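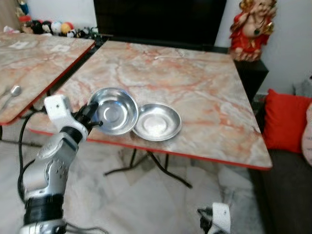

Attachment 1: left gripper on the rim of the steel bowl, plate next to it.

Ticket 614: Bowl tilts when left arm grips the rim
Project: Nanis (student table-clearing project)
Opened by: Ngân Đỗ
Date: 2 October 2022
Status: Open, waiting for reply

Problem
Our task is to pick up the bowl and put it on the second table, beside the spoon. The left gripper closes on the near rim, but then the bowl does not stay level. In the attachment it is tilted a little and its edge is touching the flat plate. In a later try the plate was pushed too.

What I tried
Grip force changed from 80 to 60 percent. The bowl slipped, so I put it back to 80.
Approach point moved 15 mm lower. Same result.
Ran the July version of the grasp script. Same result, so I think the new script is not guilty.

Reply from Mamta Rastogi
The fingers are slim and the rim is rolled, so they have very little flat metal to hold. Please turn the wrist so that the fingers come straight down, one inside and one outside. Also please move the plate away from the bowl for this test. Send me the log after.

Reply from Ngân Đỗ
Thank you. I changed the wrist angle and saved it as run 929. I did not move the plate yet. I will repeat it with more space and attach both logs here.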